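Wisbridge lab puts four hand controllers through the can test

Monday, 4 pm

The robotics group at Wisbridge has spent most of the winter asking a simulated two-armed robot to pick up a can, and has now published the results. Readers hoping for a clear winner should lower their expectations slightly.

The comparison pitted two controllers against each other, both driving the same dark-fingered hands on the same white arms. Gremalell, the older of the pair, plans the whole grasp before it moves. Flikanach makes it up as it goes, correcting the fingers many times a second. Two more entries, both home-grown variations on Gremalell, were included out of politeness and finished where everyone thought they would.

Each controller had to take hold of a can with either hand and set it down on a grey square pad in the middle of a white table. The whole contest was run in simulation, where dropped cans cost nothing and the floor never needs mopping.

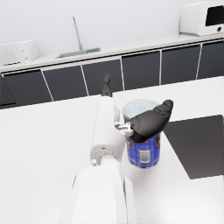
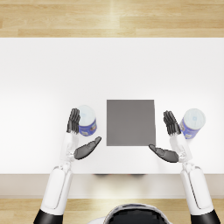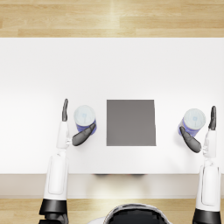 The can test in simulation, seen from behind the arm and from overhead.

Over 2979 attempts, Flikanach got 1856 cans onto the pad. The lab is pleased with that, though it concedes that a toddler would also have been in the running. Gremalell was tidier when it worked and far slower to admit when it hadn't — on 157 occasions it carried on to the pad with great confidence and no can.

Thumbs were the main source of grief. A thumb that arrives early nudges the can away from the fingers, and the hand then closes on air. Flikanach notices and has another go. Gremalell sticks to the plan.

The group also tried swapping camera views. The overhead camera made lining up with the pad easier, while the wrist camera was better for the last bit of the reach. Using both helped Flikanach and seemed to confuse Gremalell, which got worse. The report gives this a single paragraph and moves on quickly.

Next up is the Ostrowski arm, a real one this time, which will repeat the test for 100 attempts per controller starting in May. The lab has asked for a sturdier table and a fresh supply of cans. Only the cans have been approved so far.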